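Home | Posts | Projects | Contact

Week 2 of collecting demos for Tondden and I finally have opinions!

We're at 277 usable episodes now. The goal is 700 before we train anything big, and I've stopped doing the math on how many evenings that is.

Biggest surprise so far: my own habits. I went back through the first batch and I'd approached from the same side almost every single time. The model would've learned that toys only exist on the left, lol. So now I roll a die before each reset and that decides where things go.

Also started keeping the fumbles (with a tag) if I recover from them. The Prusavero folks swear by this and I was skeptical, but the little test policy got way less panicky after a near miss.

Threw out 21 episodes this morning, all from when I was rushing. You can totally tell. The motion goes jerky and there's this weird pause before every grab.

Blue tray, white table, two arms, all day long:

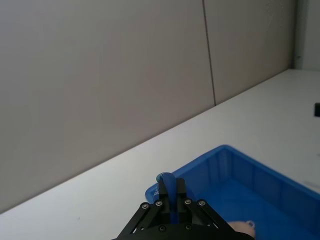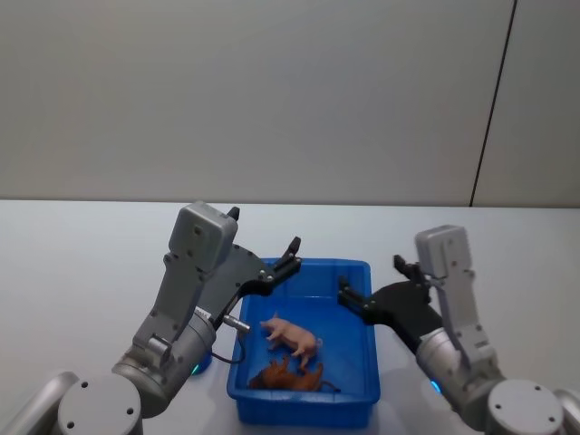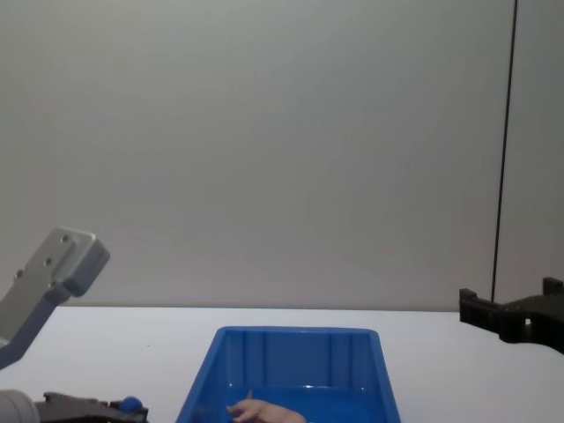

Next up is handovers, arm to arm, and I'm a bit scared of them. My timing is terrible when both hands have to agree on something. If you've done two-arm teleop and have a trick for letting go at the right moment, please tell me!!

4/24/22

Recent posts
Floltance log format, one month in
Naming your episodes so you can find them later
Cocco wrist mount: what I'd change

We use cookies to remember your settings. Accept | Manage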